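4. The work at the station and what changed in it

Figure 1 shows the two-arm station at the Prindside site, with a mug and a mug tree on the table.

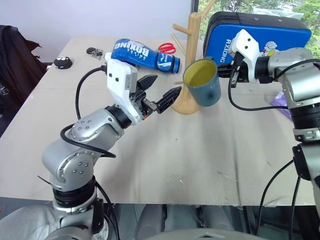
4.1 The task before and after

Figure 1. View from the head of the robot at the Prindside station. The left gripper points toward the wooden stand and the right gripper is close to the teal mug. Other items lie on the table around the stand.

Prindside prepares household goods for display and for photo catalogs. The firm has 49 employees, and the unit which we studied handles up to 4000 pieces in a month. Before the two-arm station was installed, a setter took each piece from a tray, checked it for chips and marks, and placed it on its stand or hook. Mugs were considered the dull part of the job. The setters told us that the hand knows the movement after one morning, and after that the mind goes somewhere else.

The station was delivered by Tronance and works with task software from Dandlow. It was given the mugs first, and later small jugs. The setters still do the glass, the thin porcelain and everything with a loose lid. In the first weeks the management spoke of the station as a replacement for one working place. By July this word had disappeared from the shift plan, and the station was written there as a place that needs a person, the same as the packing bench.

4.2 Attending as a new kind of work

The person at the station is called the attendant. All attendants are former setters, and they rotate every 3 hours. Their work is hard to describe with the old job sheet. They decide when the arms may continue, they put a mug back in a position from which it can be gripped, and they write a short note when a grasp is given up. In our observation notes we have 700 such interventions. The largest group concerns the handle. A mug which lies with the handle turned away from the pegs can be lifted without much trouble, but the hanging then requires a turn of the wrist that the software often plans badly.

Experienced attendants learned to see this early. One of them explained that she does not watch the mug any more, she watches the space between the handle and the peg. Another attendant said he listens for the small change of sound when the fingers close. Neither of these signs is mentioned in the training material, which deals mostly with the stop button and the order of starting the system. We consider this as skill in the full sense, although the pay scale at Prindside treats attending as a simple duty.

There was also disagreement about how much the table should be cleared. The written instruction from Tronance asks for a table with only the work pieces on it. The attendants follow it in part. Scissors are used for the packing material, and several setters argued that a station which only works on an empty table is of little use in their building, where every surface is shared. The shift leader accepted this view for mugs and did not accept it for jugs. At the time of writing both rules are in use, and new staff find this confusing.

4.3 Pace, pauses and talk

The effect on pace was different from what we expected. The station is slower than a setter for a single mug, and it is more even over the day. The setters had their own rhythm, fast until the first break and slower after lunch, and they used the slow part for talk and for showing things to newer colleagues. An attendant cannot do this so easily. The pauses come when the arms are moving well, and they are short – too short to begin a conversation, as one attendant put it, but long enough to get bored.

On the other hand, complaints about sore wrists were fewer among those who attend on most shifts. We did not measure this in a medical way and we report it only as the opinion of the employees. Two of the older setters named it as their main reason to ask for more hours at the station. The younger ones asked for fewer.

A similar pattern was described by Perron in the interviews for our earlier site, where the same kind of station was used for cutlery. There, the attendants were hired from outside and had never done the task by hand. They stopped the arms more often, and their notes were less exact about the cause. At Prindside the notes frequently contain a proposal, for example to approach the lower peg before the upper one. Until now these proposals go into a folder on the shift computer. Dandlow has asked for access to the folder, and the employees want first to know if their names will be removed from it. This question was still open when our visits ended, and we return to it in Section 6.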